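Why Does a Blanket Make You Warm?

Put your hand on a blanket that has been lying on a bed all day. It is not hot. It has no battery and no fire inside. So how can it keep you warm the whole night?

The answer is you! Your body makes heat all the time, also when you sleep. Your body uses the food you ate and turns a part of it into warmth. Without a blanket, this warmth goes away into the air of the room.

Air is the secret helper. When air can move freely, it carries your heat away. But when air is caught in very small spaces, it stays still, and still air lets heat pass only slowly. A blanket is full of such small spaces, between the threads and inside the folds. You warm up this air, and it stays near you – like a soft wall.

Now you can understand why two thin blankets are often warmer than you expect. There is air inside each of them, and there is one more layer of air between them.

And the sheet? The sheet below you is thin, so it does not hold much air. Its work is different. It keeps the mattress clean, and it is easy to take off and wash. The mattress is too big for the washing machine!

Try it at home

You need 2 cups with lids, warm water from the tap and one small blanket or a thick sweater. Ask an adult to help you with the water.

Fill both cups with the same amount of warm water and close them. Wrap one cup well. Leave the other cup on the table. Wait for half an hour, then open both cups and feel the water with one finger. Which one is warmer? Do the test again, but use a sheet for the wrapping. Write down what you find.

New words

Layer – one thing that lies over another thing.
Thread – a long, thin string that cloth is made of.

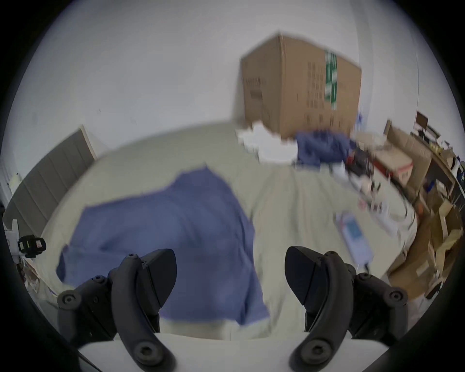 A bed with a pale sheet and a crumpled blue-purple blanket. Air can hide in all the folds!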